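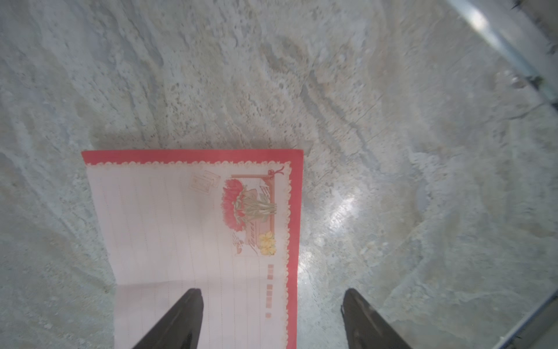
The folding bench got automated and now I have opinions

Posted by creasemonkey, Jul 25, 2024

I work in fulfillment at a stationery place called Birkex. Letter paper, card sets, the stuff your aunt buys and then saves for a special occasion until she dies. In June they put a two-finger arm on the folding bench. There used to be four of us folding. Now there are two of us, one arm, and one person who moved to packing and says she likes it, in the voice people use for that. The fourth retired, so management gets to say no jobs were lost.

My title is now cell operator. I did not get a raise but I did get a lanyard.

What I want to know from people further along: does the job stay like this? I spend most of a shift turning decorative sheets the right way up for a machine.

gluepot_16
Yes. Welcome. We do envelopes at Gidis and I've been "operator" for two years. You get used to it. My wrists quit hurting by the second month and I'm not going to pretend I miss that.

tallyho_k
What's the rate? Our vendor promised 2000 sheets a shift. The slide had a sunrise on it.

creasemonkey
452 on a good day. I used to beat that before lunch, though I'll admit the last fifty looked like I'd sat on them.

tallyho_k
So it's slower than you and they kept it.

creasemonkey
It doesn't take lunch.

marginwalker
I'm going to be the bad guy. I did hand folding for 8 years at Iyer and it was a lousy job. Everyone gets misty about craft when the arm shows up. Where was the craft when we had paper cuts and a quota on the wall?

gluepot_16
Nobody said craft.

marginwalker
Someone always says craft by page two.

creasemonkey
Fine, I'll say it now and save us the page. There's a feel to it. Heavier stock wants a slower crease and your thumb knows before you do. The new hire is only ever going to learn the touchscreen. When the arm is down, that's one person in the building who can't do the work the building does.

bindery_gremlin
This is the part that bit us. We run a Biner on the small formats and it was out for 16 days waiting on a part. They called back a guy who'd left, paid him contractor rates, and he wore his old apron in. Best two weeks of his life.

marginwalker
OK, that one I'll give you. Cross-train the new people by hand. But ask for the money too, creasemonkey. If they changed the title they changed the job. Get the new description in writing.

creasemonkey
I asked. It's being drafted.

tallyho_k
By the arm?

creasemonkey
At 452 a day we'd have it by now.

gluepot_16
Check whether "other duties as assigned" is still at the bottom. Ours grew a second paragraph.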